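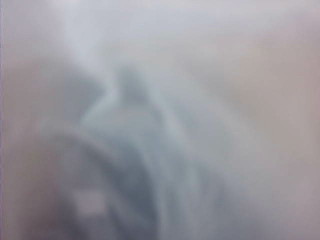 Month three of trying to cancel my late aunt's landline in Wollwood. A thread.

Call one, January. I explain that the account holder has died. They ask if she could come to the phone.

Call two. New guy, very kind. He says he's sorry for my loss and offers me 55 percent off a faster plan.

I mailed the death certificate. They mailed back a letter addressed to her, thanking her for sending it.

Then a bill for $87. Then a bill for $305, which includes a fee for paying the $87 late. I had paid the $87. They'd put it toward a line in Runport that none of us has ever had.

I went to the store in person. The store only sells phones. They did have a phone on the wall that calls the number I'd been calling.

Hold music update – five notes, then a crackle, then the same five notes. I hummed it at a dentist appointment and the hygienist knew it. She's on call six, about her dad's internet.

Finally got Asuka Ichikawa in the billing office. She read the whole file without talking, said "oh no," and closed the account in less time than it takes to toast bread. Give this woman the company.

This morning: a survey, sent to my aunt. How likely is she to recommend them to a friend?

I filled it out for her. She'd have been ruder.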